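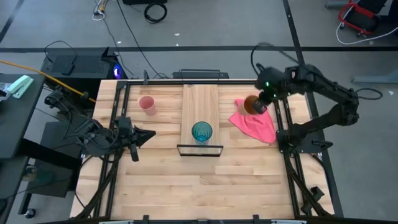

The pink and teal cups, with the cloth, on our maple worktop

Right, cups! I bought the Dosum plastic tumblers in February after Souad Mansour went on and on about hers, and I've used them every day since (squash, rinsing paintbrushes, one very small trifle). The pink is my favourite, a soft pastel you can nearly see through. The teal one has ridged sides, so it's much easier to hold with soapy hands – big plus at bath time!

Grumbles? They're on the small side for a proper glass of water, and mine came out of the dishwasher with a chalky bloom that took 2 goes with vinegar to shift. The salmon-pink towel is from Sedgwick, lovely colour but it sheds fluff like mad, so dry your cups with something else. 4 stars for the cups, and I'd buy the teal again.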